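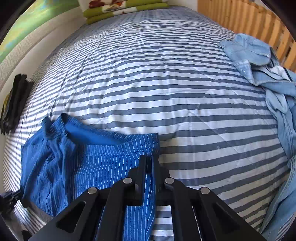
March, equipment planning, garment handling

Worked on the purchase list most of the morning. The budget line closes at the end of the month and whatever is not on a requisition by then goes back to the pool. Ceiling is 3000 for this round, end effectors and consumables only. Arms are on a separate line and are not discussed here.

Where we are: the hand-held grippers do the collection work, and the fixed arm in the bench room gets the same finger geometry so that what is recorded by hand carries over. Any change to fingers has to be made on both. I keep forgetting to cost this twice. Every finger price below is doubled for that reason.

Candidates

Grondarari parallel linkage, replacement finger set. Fits the current plates without drilling. 90 per pair. Quoted lead time 7 weeks, which puts delivery after the second collection block. Stiff enough at the tip for denim. On thin woven cotton with a hem it holds if the hem is between the fingers, and slides if the grip is on a single layer. Same behavior as what we have, so this is a like-for-like spare and should be budgeted as one.

Musurard compliant tips. Soft pad over a rigid core. Better on single layers in the bench trial. Pad wear is the problem. The edge had started to lift by the end of the trial and the vendor sells pads only with the core attached. Asked for a pad-only price. No reply yet. Do not put these on the requisition until there is one.

Rätsep pivot kit. Pins and bushings. Cheap, in stock, no argument. The play in the linkage on the older unit is large enough to feel by hand and it shows up as width error when the fingers close on thin material. Order 8 kits, fit the older unit first, keep the rest in the drawer.

Notes on requirement

Wrote the requirement around crumpled garments on a soft surface, not on the table. The first draft assumed a table and the numbers came out too easy. On a mattress the fingertips push the surface down before they close, and with a quilted cover there is a good chance of picking up a fold of the cover along with the garment. Fingertip thickness matters more here than closing force. Current tips are thick. Add to spec: tapered tip, no sharp corner on the inside edge (stitching catches).

Contrast is also a cost item. Blue cloth on blue and white stripes is hard for the segmentation, and pale denim on the same cover is not much better. Option A is more labeling hours. Option B is a set of plain covers in neutral colors for part of the block. Option B is less money but gives data that looks less like a bedroom. Leaning toward A with a small B. Labeling hours come out of the Vuscombe allocation and do not touch the equipment line, so this does not affect the ceiling. Covers do.

Wide lens stays. Looked at a narrower one to reduce the bending at the borders. It would lose the sides of the bed, and the planner uses those to decide where to put a folded item. Removed from the list.

Draft requisition

1. Rätsep pivot kits, 8
2. Grondarari finger sets, quantity to be fixed once the Musurard price is in
3. Plain bed covers, small set
4. Spare wrist straps and buckles
5. Thread locker, pin driver

Left out on purpose: force sensing at the tip. Would be useful for telling one layer from two, but the cheapest unit takes over half the ceiling and needs a cable run down the finger that we have no room for. Revisit next round.

To do

Measure tip thickness on both units and write it on the spec sheet, not on tape.
Chase Musurard.
Check whether the 7 weeks includes shipping.
Confirm that the bench arm takes the same pin length. Drawing says yes, drawing is two revisions old.

15:40. Tip thickness measured on the newer unit only. Older one is out on collection.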